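Packing and Unpacking: handout for week three
Notes by Damilola Fashola

Hello again! Last week we did boxes and tape, and a fair few of you stayed behind to argue about tape (I still say paper). This week is the thin stuff, the clear film that goes round small soft things. Please read this before the practical and bring something soft of your own to wrap, a scarf or a pair of socks will do nicely. 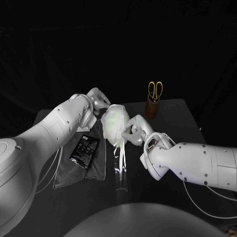
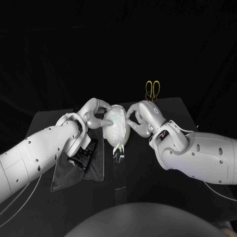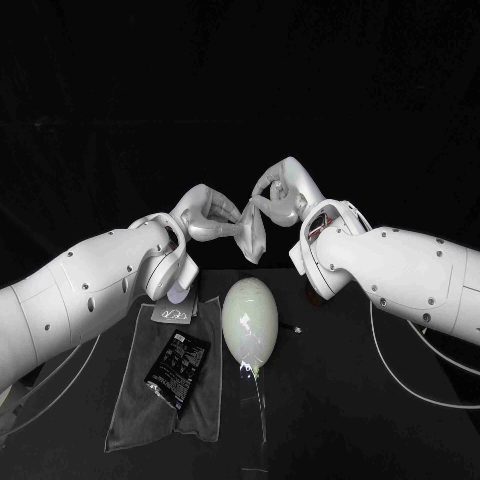

Clear film and wrapping, on a dark tabletop.

Why a dark table? Clear film on a pale worktop is a nightmare to find. Put a dark cloth or a sheet of black card down at home and you'll see the creases and the shine straight away. I lost half a morning once to a strip of film stuck to my own sleeve.

Now, two hands. Soft contents slide about inside thin film, so one hand looks after the bundle and the other does the fiddly bit. Look at how the wrapped item is held from both sides in the first picture, with a long strip of film trailing down in front of it. A tail like that is handy when you want to open something again later, but tuck it in if the parcel is going in the post.

Creases: don't fight them! Kelechi Okafor asked me last term how to get film perfectly flat round a soft thing and my answer is that I can't do it either. Press the air out gently from the middle, fold the ends under, and live with the wrinkles.

Opening is the part people rush. Find the edge first, pinch it between finger and thumb, then pull slowly and low down, close to the table. Keep the film if it comes off whole. Mine goes in a drawer and gets used again for brushes.

For the practical you'll work in pairs, and you have 30 minutes. Wrap your item, swap with your partner, unwrap theirs without tearing the film, then write a few lines on where it snagged. Edgardo Maglaya has the spare scissors if you get truly stuck, but do try fingers first.

Next week: string.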